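Buying the Second Arm: How One Food Service Group Is Planning for Two-Handed Robots

Capital requests at Brundton Dining Services follow a form that has changed little over the years. It asks for the price of the equipment, the expected service life, the cost of installation and the name of the person who will be responsible for it. The form was written with dishwashers and combination ovens in mind. When the planning office began work on a proposal for two-armed robots in its training kitchens, it found that the form had no place for most of the money.

Brundton prepares and serves meals at residential colleges, conference centers and two long-term care homes. Its interest in robotics began with table setting and plating, tasks that are repeated many times a day and are hard to staff in the early morning. The group has now completed the planning stage of a purchase that it expects to bring to its board in March. Elisa Rinaldi, director of equipment planning, agreed to discuss how the budget was put together and which parts of it are still open.

What the quote leaves out

Suppliers tend to quote the arms. A buyer who compares quotes on that basis, Rinaldi says, is comparing less than half of the eventual cost. The Brundton proposal divides spending into hardware, hands, software, site work, training and a reserve, and each is approved separately.

Hands were given their own heading after some debate. In the first draft they were treated as accessories, in the same way that a mixer is bought with its whisk and dough hook. The planning office later concluded that a hand with separate fingers has a different service life from the arm that carries it. It is exposed to food, cleaning agents and contact with tableware, and it will need repair or replacement on its own schedule. The proposal assumes that each station will have one spare hand on the shelf, and that the spare will be bought at the same time as the station.

"We had a long discussion about the spare," Rinaldi says. "The finance office saw an item that would sit in a cabinet. The kitchens saw a breakfast service with no way to finish it. Both views are in the file."

The two products that reached the final comparison, the Irow and the Leone, differ mainly in how the supplier charges for software. The Irow is sold with a permanent license and an optional support contract. The Leone carries a lower purchase price and a yearly fee, without which the station will not receive updates. The office modeled both over the same service life and found that the order of preference changed depending on how long the equipment was kept. It has asked both firms to hold their prices until the board has met.

Simulation as a budget item

The largest change from earlier equipment plans is the amount set aside for work that takes place before any hardware arrives. Brundton has contracted with Kiltthorpe, an engineering consultancy, to build simulated dining tables and to test tasks on them. The agreement provides for 500 hours of modeling and testing, with an option to extend.

Each task is tested under a written plan. The first plan drawn up for the project contained 19 tasks, among them placing fruit on a plate, moving a cup from one setting to another, and clearing a plate without disturbing the charger beneath it. To date the consultancy has logged 2283 simulated trials. Of these, 1782 were accepted as valid for comparison, and the remainder were set aside owing to errors in the setup of the table or the starting position of the arms.

Rinaldi considers the discarded trials to be one of the more useful results. They gave the office a basis for estimating how much staff time would be lost to setup errors on a physical station, a cost that neither supplier had been able to state. The proposal now includes a line for it.

Simulation has limits that the planning documents record plainly. A modeled plate does not chip. A modeled piece of fruit does not bruise, and its surface may be more uniform than anything delivered to a kitchen. The office therefore uses the simulated work to choose layouts, rank tasks and size the training program. It does not use it to predict breakage, and the allowance for tableware was drawn from existing kitchen records with a margin added.

One arm or two

Whether each station needs a second arm was the question on which the reviewers were most divided. A single arm can carry out many plating tasks, and the saving is considerable. Several reviewers asked that the proposal begin with one-armed stations and add the second arm at a later date.

The planning office recommended against this for three of the four sites. Adding an arm later would mean a second round of site work, a new safety review and further training for staff who had learned a different arrangement. At the fourth site, a small conference center where service is limited to lunch, the one-armed station was retained.

Reach also entered into the decision. The tables used in the simulated work carry two place settings side by side, and an arm mounted at one side of the table may have to travel over the nearer setting to serve the farther one. In a plating task of this kind, the path of the forearm matters as much as the position of the hand. Layout drawings for the physical stations now show the area passed over by each forearm, in addition to the usual circle of reach.

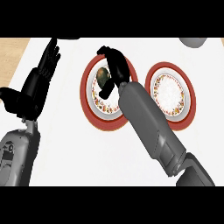 Site work and training

Site work is the heading under which the four locations differ most. Two kitchens have adequate power and floor space. One requires a new circuit and a relocated hand sink. The fourth has a floor that slopes toward a drain, and the mounting base will need to be leveled. Brundton obtained separate estimates for each location, having found in earlier projects that an average figure pleased no one and was wrong everywhere.

Training is budgeted by role. Line staff will learn to start, pause and clean a station. Shift supervisors will also learn to change a hand and to restore a saved layout. One person at each site will be trained to the level at which the supplier will accept a fault report from them directly. The office has asked that this person be paid for the added responsibility, and the request appears in the operating budget.

The reserve

The proposal closes with a reserve, held centrally and released by the planning office on written request. It may be spent on repairs outside the support contract, on replacement tableware beyond the normal allowance, and on further simulated testing if menus change. It may not be used to add stations.

Rinaldi expects questions about its size. In her view, a group making its first purchase of this type has no repair history of its own and should not rely on the supplier's. She has proposed that the reserve be reviewed after the first full year of operation and reduced if the records support it.

Should the board approve the plan, the first station will be installed at the conference center, where a service interruption would affect the fewest people. The remaining sites would follow at intervals set by the training schedule. The choice between the Irow and the Leone will be put to the board as a separate vote.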